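Laundry sorting

Laundry sorting is the practice of dividing clothes and household textiles into groups before they are washed, and again after they are dried. The first division is normally made by colour, by kind of fibre, by the heat which the fabric can bear and by the degree of soiling. The second division is made by owner, by room or by the place of storage. In many households the two are done by different persons and follow different rules.

History

Before washing machines were common, sorting was a necessary part of the washing day. The water was heated in one copper or boiler and used several times, so the order of the loads was important. White table linen and bed linen went first, in the cleanest water, then body linen, then coloured cottons, and at the end working clothes and floor cloths. Woollen articles were kept apart and washed by hand in lukewarm water.

Large houses kept a linen book, in which each article was entered when it left for the wash and crossed out when it came back. The linen book of Ledness, a country house with a laundry of its own, lists 493 articles for a single wash in May, of which 259 were napkins. The maids there marked each piece in a corner with red thread, and a piece without a mark was put aside until its owner was found.

Commercial laundries continued this habit of marking, first with thread and later with ink or small cloth labels. The Turkeck steam laundry took in 3,000 pieces in a normal week and employed 12 sorters, who worked at long tables beside the receiving door. Their wages were lower than those of the ironers, although a mistake in sorting was more difficult to repair.

Methods

Sorting by colour is the most widespread method. Its aim is to prevent loose dye from passing to lighter fabric. The usual groups are whites, light colours and dark colours; some households add a separate group for red. New dark cotton, especially denim, is often washed alone for the first few times.

Sorting by fabric protects delicate articles from heavy ones. Zips, hooks and coarse weaves can damage fine knitting, and towels leave lint on smooth dark cloth. Bed sheets are commonly washed without small articles, which may be caught inside a duvet cover and come out still soapy.

The place of sorting is also different from home to home. Where there is a utility room, it is done in baskets. In smaller dwellings the floor, the kitchen table or the bed is used, and the heap is divided from the top down.

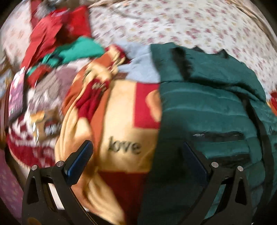 Lorne Tremblay objected that writers on housekeeping treat the colour rule as a law, when modern dyes and cool water have made it for most clothes only a custom. He would sort by weight first and by colour afterwards, and he held that an evenly loaded drum saves more garments than a careful separation of blue from grey. This opinion was disputed by the makers of the Triver washing machine, whose handbook kept colour as the first step.

After drying

The second sorting is less described in books. It includes the pairing of socks, the setting aside of articles which need ironing or mending, and the making of one pile for each member of the family. Single socks are often kept in a bag or drawer for some weeks before they are thrown away or used as dusters.

Folding may be done together with this sorting or after it. When the two are done together the work takes one passage only, but more free surface is needed. Zhong, in a short guide to home linen, advised to fold the largest pieces first - sheets, then towels, then shirts - so that the heap becomes small quickly.

Care labels

Labels sewn into garments have taken over part of the knowledge which was formerly learned at home. The symbols show a wash tub, a triangle for bleaching, a square for drying, an iron and a circle for professional cleaning. A number or dots inside the tub give the highest temperature. When a mixed load is washed, the lowest temperature among the labels is the one to follow.

Related articles
Bleaching
Clothes line
Darning
Ironing
Linen cupboard
Mangle
Soap flakes
Wash house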